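3. Equipment plan and budget

Our group (Canan Gezer, Kadir Çetinkaya and Nadhirah Siregar) had $1,611 for the whole project, so buying an arm was never an option. Shirley Thibodeau, our adviser, asked us to plan in two stages – simulation first, then lab time on an arm we could book.

Stage one needed no robot purchase. We built a bedroom with a Franka Emika arm over a bed and a blue sheet, and put a few objects in it, such as a block, a bat and an arrow. The wrinkled sheet was the part that slowed our old computer down the most, and that decided the first item on our list.

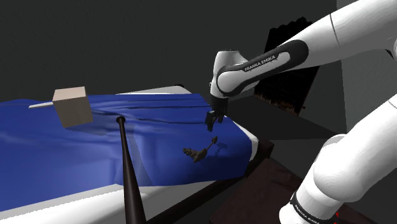 3.1 Items requested

Used graphics card: $298
Extra memory: $184
External drive: $35
Total: $517

The remaining $1,094 is held for lab bookings and spare gripper fingers. Kadir wanted a second graphics card, but we voted to wait until November – by then we will know how many hours the lab can give us.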